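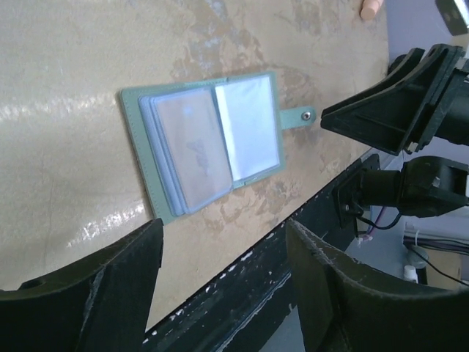 Slide 2: Start with the wallet

Good evening, Drerkstead! Lovely full room. Get everyone to take out whatever they keep their cards in and put it on their knees. Wait for the groans.

Say: mine used to be a brick. Then I got properly into card holders like the mint-green one on screen, and I've been boring my friends with them ever since.

Point out the stitching round the border (I do love a bit of stitching), then the stack of clear sleeves on the left. It opens like a book, so you flick through it like one – no more digging behind the library card at the till with a queue building up.

Mention the strap and the snap. A full holder wants to spring open in your bag, and a snap keeps it shut. Ask who has lost a card down the lining of a coat. Hands up. Mine too, March, train to Cernolthorpe, found it 12 days later!

Slide 3: The big sort

Three piles on the table: use every week, use now and then, no idea. Brijesh Chaturvedi tried this with me and had 15 cards in the last pile, including one for a swimming pool that has closed. He took it very well.

Weekly cards go in the front sleeves. Now-and-then cards behind. Loyalty cards: check the points before you bin anything, Vikas Tiwari had 3,000 sitting on one.

Slide 4: Your turn

Give them 7 minutes, in pairs. Walk about, be nosy, admire things. Spare sleeves are in the blue box by the door.

Then questions, then tea. Remember to thank Vikas for the projector.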